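Skokska Breakfast Table
14 shares | 2 comments

# Skokska Breakfast Table: data card

Notes on 528 records of breakfasts being laid out, of which 141 were thrown away. The blurb promised "realistic mornings". I have my doubts. Real mornings have crumbs and a queue for the milk.

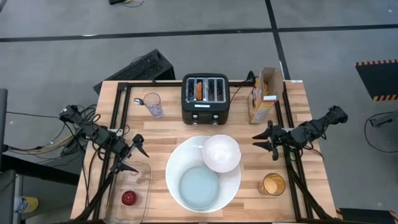

## What was kept

Each record lists the foods, the crockery and whether the toaster was used. Jakubowski supplied the first 200 and labelled any round dish a "plate", so don't trust that column. Medik relabelled 124 of them and I'm not convinced it helped.
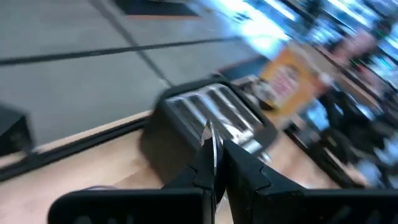 "Done" is the other weak field. It was ticked by whoever was there, with no agreed rule.
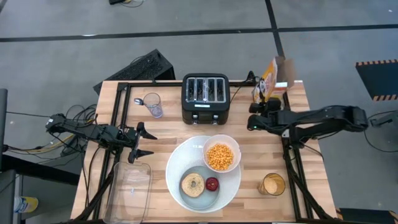 Portions were never weighed, whatever the Genel summary claims. "One serving" of cereal means whatever went into the bowl. A small bowl of orange puffs set on the same plate as half a seeded bagel, with an apple beside it, goes down as three foods and one setting. I'd have called that two settings. Check before you count anything.

Last edited February 2022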